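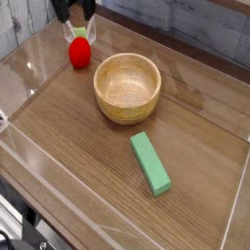

Ticket: sectional door reverses on closing, Ellis depot, bay 5
Status: Closed
Priority: Normal
Product: Avau overhead operator, trolley type, with Kideck photo-eye kit
Opened by: Gomomden Door Service, dispatch desk

Reported problem

Customer reports that the door on bay 5 closes most of the way, stops, and goes back up. Happens on most cycles in the morning and on few or none in the afternoon. Wall station and remotes behave the same. Holding the wall button down closes the door fully. The operator light flashes after each reversal. No recent impact reported. The bottom seal was replaced in April by the customer's own staff.

Cycle counter at time of call: 1,305.

Entry 1, phone support

Asked customer to check the following before a visit was scheduled:

Photo-eye lenses wiped with a dry cloth. Done, no change.
Sender and receiver lights. Sender steady amber. Receiver green, reported as "steady, I think."
Tracks clear of debris. Yes.
Door disconnected from trolley and moved by hand. Customer says it moves freely but feels heavier near the floor.

Told customer not to raise the closing force setting. The customer had already moved it up one step from the factory position. Asked them to put it back and to stop using hold-to-close until the door has been looked at. Visit booked.

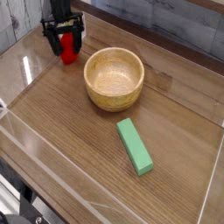 Gripper with red object, wooden bowl and green block on the tabletop.

Entry 2, first visit, 7:40 a.m.

Door reversed on the first two cycles after arrival. Flash code read at the operator: photo-eye circuit interrupted during travel. This is a different code from the force code, so the force setting was left at factory position and testing started with the eyes.

Measured supply at the operator terminals, normal. Measured at the receiver, also normal with the door at rest. Receiver light watched through a full close: it flickers when the door is about knee height, then drops out, and the door reverses. Light comes back once the door is up.

Bay 5 faces east. At this hour the sun comes in under the door panel and lands on the receiver side. Shaded the receiver with a piece of cardboard and ran five cycles. Reversed on two of them. Sunlight is a factor but does not account for all of it.

Checked the bracket on the receiver side. It is fixed to the vertical track, not to the wall. With a hand on the bracket, vibration can be felt as the lower rollers pass. Lag screws at the track foot were loose by a full turn. Tightened. Ran five more cycles with the receiver shaded, no reversals. Removed the shade, one reversal in the next five.

Swapped sender and receiver so the receiver is on the north jamb, out of direct sun. Realigned both. Ran seven cycles with no shade. No reversals.

Left the door in service. Advised customer the ticket would stay open.

Entry 3, customer update by email

Door worked for the rest of that week. Now stops and reverses again, but only right at the floor, and in the afternoon as well. Light flashes a different number of times.

Entry 4, phone support

Customer read out the flash code. This one is the force code. Photo-eye lights are steady through travel, confirmed by a second person watching while the door closed. Treated as a separate fault.

Asked about the seal fitted in April. Customer sent the packaging details. The seal is a larger bulb profile than the one listed for this door, and was cut to the full width of the opening, not to the width of the door. 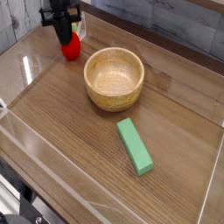 An oversized bulb takes more push to compress than the original, and the ends will drag on the stop molding on both sides. That fits the report of the door feeling heavy near the floor in Entry 1. The close limit was set for the original seal, so the operator also tries to drive the door past the point where the new seal is fully compressed. The force sensing then trips and reverses the door as designed.

Second visit booked. Correct seal pulled from stock.

Entry 5, second visit

Operator disconnected. Door balance checked by hand at half height: holds position, drops slightly below that. Within tolerance. Springs not adjusted.

Pulled the April seal. Both ends scuffed where they had been rubbing on the stops. Retainer channel bent open at one corner, closed up with pliers. Fitted the correct seal and cut it to door width. Door now runs to the floor by hand with no change in effort.

Reconnected trolley. Reset close limit so the seal is compressed but the top section does not bow. Ran the force learning cycle per the Avau manual. Performed the reversal test with a block flat on the floor under the center of the door. Door reversed on contact. Repeated, same result. Photo-eye obstruction test also passed.

Ran 37 cycles across the morning with the sun on the opening. No reversals, no flash codes.

Parts used: bottom seal, one length. Two lag screws at the receiver-side track foot (original holes were worn, so the next size up was used).

Parts not used: replacement Kideck receiver. Returned to van stock.

Resolution

Two faults. First, photo-eye dropout from a loose track foot and direct sun on the receiver. Fixed by securing the track and swapping the eyes. Second, force reversal at the floor from the wrong bottom seal and a close limit that did not suit it. Fixed by fitting the listed seal and resetting limit and force.

Notes for next service

The eye brackets are still on the track. Wall brackets would be better for this bay. Quoted to customer, no answer yet.
Sender and receiver are reversed compared with the other bays at Ellis. A label has been put inside the operator cover.
Recheck the track foot screws at the next scheduled maintenance.

Customer confirmed normal operation by email. Ticket closed by dispatch desk.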